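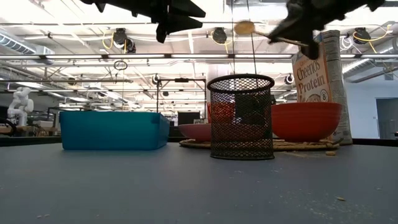

Evell Opens Online Library of Kitchen and Pantry Organization Guides for Renters

DRUDNESS, November 2022 – Evell, a publisher of practical household guidance, today announced the opening of its Small Kitchen Library, a free online collection of 43 guides written for people who cook, eat and store food in rented homes. The library is open to all readers and does not require an account.

The collection covers dry food storage, tableware, countertop appliances, waste and recycling, and the shared kitchen. Each guide is limited to one subject and can be read in a few minutes. All of them assume that the reader may not drill into walls, replace cabinets or change the lighting.

"Most kitchen advice is written for people who are about to remodel," said Rosario Bassi, editorial director of Evell. "Our readers wrote to us about one drawer, one shelf and a landlord who does not allow screws. We wanted to give them something they could use the same evening."

Work on the library began with a reader survey that closed in July. Evell received 1509 completed responses from tenants in apartments, shared houses and student residences. Of those, 390 respondents named the lack of a fixed place for everyday items as their main difficulty in the kitchen. Lack of counter space and trouble sharing storage with other tenants were the next most common answers.
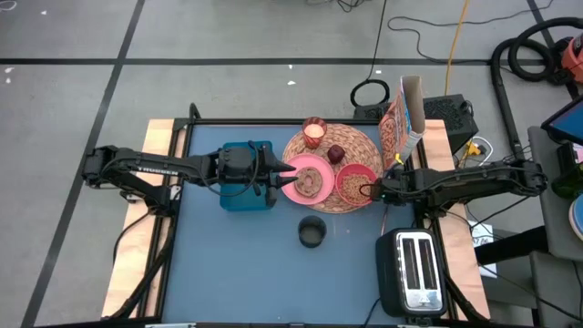
The tableware section of the library was prepared first, as it drew the most comments in the survey. It asks readers to sort plates, bowls and cups by how often they are used, and to leave matching sets until the end. The guides also encourage readers to give color a job. A pink plate set on a tan woven placemat is easy to find at a glance, and in a shared house a plate of one's own color can save a good deal of discussion. A translucent blue container, of the kind sold for general storage, is recommended for small items that would otherwise collect at the back of a shelf. Readers who prefer plain white tableware will find a separate guide on labeling shelves and cabinet doors with removable tape.

The dry food section deals with cereal, pasta, rice, flour and baking goods. It sets out which products may stay in their original packaging after opening and which are better moved to a closed container. A printable sheet is provided for recording the date on which a package was opened. The sheet may be copied freely for personal and classroom use.

Evell prepared the library together with Morelli, a design practice in Drudness that specializes in small homes. Morelli reviewed the measurements given in each guide and drew the floor plans that accompany the section on narrow kitchens. The plans show 19 common layouts, from a single counter in a studio apartment to a galley kitchen with doors at both ends.

"A floor plan tells you where the sink is," said Deepak Tomar, senior designer at Morelli. "It does not tell you where people put down the mail, or which corner of the table they eat breakfast at. We drew the layouts with those habits marked on them, and in several cases that changed the advice completely."

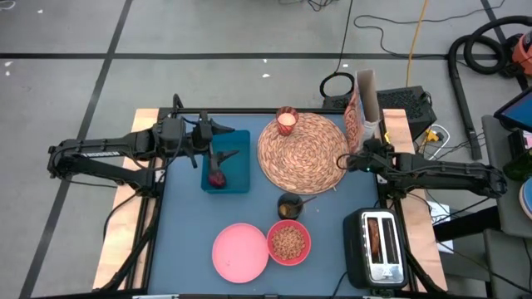 Countertop planning is treated in a section of its own, which the publisher expects to be the most widely read. Its opening guide, "Everything on the Table," asks readers to bring their daily items together on one surface before deciding where any of them should be kept. The exercise often produces a mixed company: a toaster, an upright box of cereal, a red bowl already filled, a round woven placemat, a candle in a red glass holder. Readers are then asked to group the items by the time of day at which they are needed. Breakfast items are kept near the toaster, while candles are stored well away from it and from anything made of paper or woven fiber. The guide closes with advice on cords, crumb trays and the distance to be kept between heating appliances and overhead cabinets.

Shared kitchens receive particular attention throughout. The library includes a sample agreement for housemates, a cleaning rota in two formats and a short guide to dividing a refrigerator by shelf. Tenants are advised to review any such agreement when a new person moves in, and to keep one shelf free for common supplies such as oil, salt and dish soap.

The guides are published in large type and may be printed without images to save ink. An audio version of the countertop and dry food sections is being produced by Utamon, a recording studio, and will be added to the library when complete. Evell will correct and extend the written guides as comments are received.

Schools, housing offices and tenant associations may link to the library or distribute printed copies at no charge, provided the text is not altered and Evell is named as the source. Requests to adapt the guides for other uses should be made in writing to the editorial office in Drudness.

About Evell

Evell publishes practical guidance on cooking, cleaning, storage and household repair. Its editorial office is located in Drudness.

About Morelli

Morelli is a design practice working on apartments, shared houses and other small homes. The practice advises tenants, owners and housing managers on layout and storage.

Press contact: Editorial Office, Evell, Drudness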